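Skumine Six-Panel Cap

I've been sewing caps at Fostside for 24 years now, and the Skumine is the one I keep putting on my own head! It's a plain cotton twill cap with a low crown, a brim you can bend however you like, and a cloth strap at the back that doesn't grab your hair (I have a lot of hair, so I tested this one myself).

It comes in 7 colors. The moss is my favorite — it goes with every jacket I own.

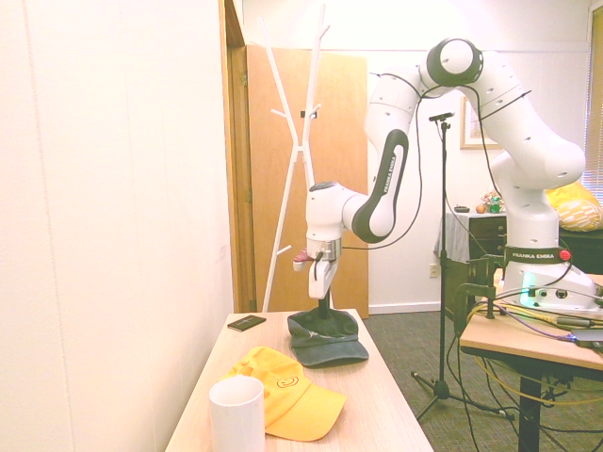

Sizing is easy. The strap fits most adult heads, and if yours is bigger, pick the Long Strap option at checkout. Please wash it by hand in cool water and let it dry over a bowl. My friend Muireann Dolan put hers in the dryer and now her niece wears it.

Price: $42
Fabric: cotton twill
Made in: our Warkimham workshop
Shipping: free on two or more

The brick red is sold out, but I'm cutting more in August. Send me a note if you want one put aside.

Deirdre Phelan, Fostside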